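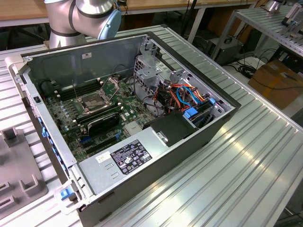
3. Municipal Collection of Household Electronics

3.1 Background and study area

The town of Drundmont replaced its twice-yearly drop-off events with a standing curbside program in June of the first study year. Before that change, residents who wished to discard televisions, printers, computers, or small kitchen appliances had two choices. They could wait for the next event, held in the public works yard, or they could drive to the county transfer station and pay a fee by weight. Earlier work on the county as a whole (Section 2) suggested that distance and cost both discouraged use of the transfer station, but it did not separate the two effects. Drundmont offers a useful case in this respect. The curbside program removed the distance and left a small fee in place for the first year, after which the fee was dropped.

The program is operated under contract by Vedance, which also handles yard waste in the two neighboring districts. Households schedule a pickup by telephone or through the town website and place items at the curb in the morning. Collected material is weighed at the yard and sorted into five streams: displays, computers, printing equipment, small appliances, and mixed cables and accessories.

3.2 Survey design

A mail survey was sent to 529 households drawn from the water billing list. Apartment buildings with a single shared meter do not appear on that list individually, and renters are therefore underrepresented in the sample. The size of this gap could not be estimated from the records available to us. Completed forms were returned by 200 households. Follow-up interviews were then held with 44 respondents, selected to cover each of the town's postal routes. Interviews were conducted by Ismail Tawfik in respondents' homes or by telephone, in English or French, and lasted between twenty minutes and an hour.

The survey asked what electronic items the household had stopped using, where those items were kept, and what the household expected to do with them. The wording "stopped using" was chosen after a pilot round in the Sqalli neighborhood. Pilot respondents had been asked about "broken or unwanted" equipment, and several left out working devices that had been in a closet for years.

3.3 Storage before disposal

Storage was the most common outcome for unused equipment in every age group. Of the returned forms, 78 listed at least one desktop computer no longer in use, usually kept in a basement or garage. Desktop machines were held longer than any other category except stereo equipment. In interviews, the reason given most often was concern about personal files. Respondents who knew that a hard drive could be taken out were no more likely to have disposed of the computer, and a few had removed the drive and kept both parts.

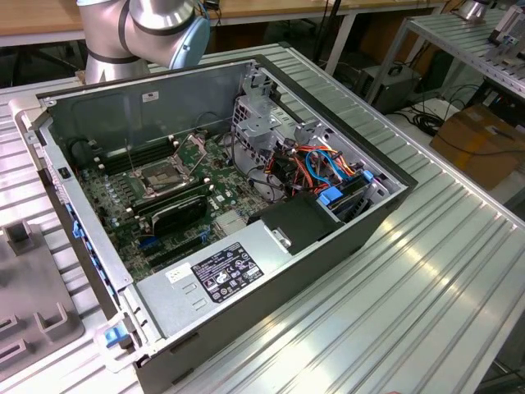 Figure 4. Desktop computer with side panel removed, showing the motherboard and empty processor socket.

The second most common reason was the belief that the equipment still had value. Respondents tended to state this value in terms of the original purchase price. When asked whether they had looked up a current price, most had not. Households that had given items to Stitbridge, the secondhand shop on the east side of town, reported shorter storage times for small appliances but similar times for computers. The shop accepts computers only on certain days, and this may explain part of the difference.

3.4 Effect of the fee

Pickup requests rose when the fee was removed, as expected. The increase was uneven across streams. Requests that included a display rose the most, while requests consisting only of small appliances changed little. Interview responses offer one possible reading: residents were already placing small appliances in the ordinary trash, contrary to town rules, and the fee had no bearing on that habit. The survey did not ask about this directly, and the finding should be treated with caution.

Households on the outer postal routes made fewer requests throughout the period, both with and without the fee. These routes have larger lots and more outbuildings, and available storage space may matter more there than cost. Section 4 returns to this question using the yard weight records.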